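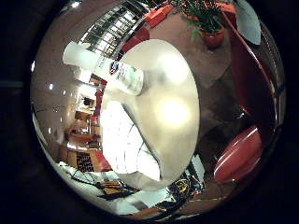
Zesholm finger kit with wrist camera: my experience, and a question about the rental plan

Brultangate Forum > Small Arms and Grippers > Kits and Services

soying_t
Hello everyone. I am So-ying Tsai, some of you know me from the calibration threads. I promised in December that I would write my opinion of the Zesholm finger kit when I had used it enough. Now I have used it enough, I think, so I write it down. English is my third language, please ask if a sentence is not clear.

First, what I bought. The kit is a pair of smooth padded fingers, the adapter plate, the small wide-angle camera for the wrist, one cable set and a license for their grasp software. It is mounted on a Bedimwood arm which we already had. The work is simple to explain: the arm takes plastic bottles with a paper label from the table, turns them and puts them on a shelf so that the label can be read by a person. We do not fill or open anything.

The mounting was pleasant. The plate fits the Bedimwood flange without any extra part, and the screws are of the correct length, which for me is not a small thing, as the kit I had before came with screws that touched the motor housing. The manual is short, but every drawing in it is correct.

The fingers themselves I like very much. The surface is smooth and a little soft, and it holds a round bottle without pressing the label off. I was afraid of this. With our old rubber fingers the edge of the paper was often lifted after one grasp, and then the bottle went back to the person who glued it, who was not happy with me.

The counter in the software says 3816 grasps since installation. The pads have become shiny in the contact zone, but I cannot feel any groove with my nail.

Now the less good part. The camera sees a very large part of the room, all bent into a circle, and when the hand is closed the finger takes a big piece of the middle. If you have a lamp above the table, you get a strong white spot on the pad, and the pale fingers become almost completely white in the picture. The software must then find the edge of a white bottle against a white finger. You can imagine. I spent an evening with the exposure setting and the result became better, but it is still the weakest point of the kit.

The camera is also not useful for reading small text. The label is very near and still I get only soft green and gray marks from it. Zesholm does not promise text reading, so I do not complain, I only inform.

My question is about the rental plan. They offer now to take my kit back and give me the new version on a plan, with replacement pads included. The minimum term is 30 months. Has anyone here signed this? Is it possible to leave earlier?

brass_heron
Thank you for writing this, it is the first review I have seen from a person who did not get the kit for free.

I am on the plan. You cannot leave early without paying the remaining part. They told me on the phone that I could, then the contract said something different, and when I asked again they pointed to the contract. Read the page about returns two times before you sign.

Pads are really included, I will say that. I asked for a pair and they came in the same week, no discussion.

old_servo
I have to disagree about the camera being the weakest point. The weakest point is the price of the license. You pay for the fingers once, fine. Then you pay every year for software that does what any half-decent open package does, and you pay it per arm. For a workshop with one arm it is annoying. For us it is a reason not to buy.

And I never understood why people want the camera on the wrist in the first place. Put one good camera on a post over the table, light it properly, finished. You see the bottle, you see the shelf, and the finger is not standing in the middle of your picture.

soying_t
@brass_heron Thank you, this is exactly what I wanted to know. Was the term also 30 months for you?

@old_servo I understand the argument with the post, and I have tried it. In our room there is no good position for a post. The shelf is tall, and when the arm reaches to the lower part it covers the view from above. With the wrist camera I see what is between the fingers at the moment of release. For me this moment is the important one. But I agree that if you only take things from an open table, one camera on a post is cheaper and easier.

About the license you are right and I have nothing to say for their defense.

brass_heron
Yes, same term.

marlpit
Does anybody here use the fingers without the software? I would like only the mechanical part. I wrote to Zesholm and received a very polite answer that did not contain yes or no.

Chien_controls
Hello, I work at Chien, we are a reseller for the Zesholm kits, so please read my answer with this in mind.

@marlpit Yes, the fingers can be ordered alone. It is not in the web shop, you must ask for the "spare set" and say that you have your own plate. The price is lower than the kit, but you get no support for the camera, even if you buy the camera later from another place.

@soying_t For the white spot: there is a matte version of the pad. Same material inside, different surface. It does not remove the reflection completely, but the spot becomes wide and weak and the edge detection has an easier life. I would try this before changing to the new version. The new version has a different camera housing but the same lens.

old_servo
So the upgrade on a long contract has the same lens. Good to know! Maybe Zesholm could write this on their page.

Chien_controls
I have passed this on to them. I do not write their page.

soying_t
@Chien_controls Thank you for the clear answer and for saying where you work. Is the matte pad also good for paper labels? My fear is that a rough surface pulls on the edge of the paper. The smooth one is the reason why I like this kit, so I do not want to lose that.

Chien_controls
For paper I have no long test, I must be careful with a promise. We have one customer with paper labels who uses matte, and he did not send them back. I know this is not the same as a test. I can send you one pair to try, you pay only the shipping.

fennel_k
I used matte on cartons and on bottles with a shrink sleeve. On cartons perfect. On the sleeve it makes a small sound when the bottle turns in the grip, and after some weeks I saw fine scratches in the print. For paper I would make the test with your worst label, the one with the weakest glue.

Another thing for the reflection, and it costs nothing. Change the angle of the hand when it comes to the bottle. We came straight from above, with the lamp directly behind the hand. I tilted the approach by 13 degrees and the spot moved away from the middle of the pad toward the side, where it does not disturb. Of course you must look whether your shelf allows it.

old_servo
This is a good example of what I mean. You buy a camera that needs its own way of approaching the object. With my post I approach how I want.

fennel_k
With your post you also have a post. I had one for years and hit it with the elbow of the arm more often than I like to write in public.

old_servo
Fair.

marlpit
I asked for the spare set with the words that Chien_controls gave, and now I got a real offer. Thank you. Question to the people who have the fingers: how is the behavior with small bottles? Mine are narrow, more like a marker pen.

soying_t
@marlpit With narrow objects I am less satisfied. The pad is rounded, and a thin bottle likes to lie diagonally across it when you take it a little off the center. It does not fall down, the grip is good, but the orientation is then a surprise for the software, and it must be corrected before placing. With thicker bottles it also happens sometimes, only not so much. If the orientation is important for you, I recommend that you make a simple V-shaped holder on the table and let the arm put the bottle there once and take it again. It costs time, but it is reliable.

brass_heron
I do the same with a printed holder. Works fine. Make it from a dark material, then you also help the camera.

marlpit
Understood, thanks to both. I have orientation as a requirement, so I will plan the holder from the beginning.

tinwhistle
A short remark on the cables, as I see nothing about it above. The camera cable in the kit is too stiff for the last joint of the Bedimwood. Ours gave errors when the wrist was fully turned, and we searched for a long time in the software before somebody touched the plug by accident and the picture came back. Zesholm has a softer cable, but you must ask. Make a loop before the clamp and do not tighten the clamp on the outer jacket.

soying_t
@tinwhistle This is interesting. I have had a lost picture from time to time, always when placing on the lowest shelf, and I blamed the computer. I will look at the plug this evening.

I have also tried the tilt from fennel_k. On the upper shelves I can use it completely, on the lower ones only in part, then the hand comes too near to the board. Where I can use it, the bottle edge is found at the first attempt much more often than before. I have kept it in the program.

For the rental plan I have decided no. The same lens and such a long term is not a good exchange for me, so I keep the kit which I have and buy pads when I need them. The matte pair from Chien is on the way. I will test it with our weakest label, as was suggested, and write the result in this thread.

old_servo
Please also write what they ask for the license renewal this time. Mine went up.

soying_t
I will. The renewal letter has not come yet.

brass_heron
If the letter says automatic renewal, answer it in writing. By phone is not enough for them.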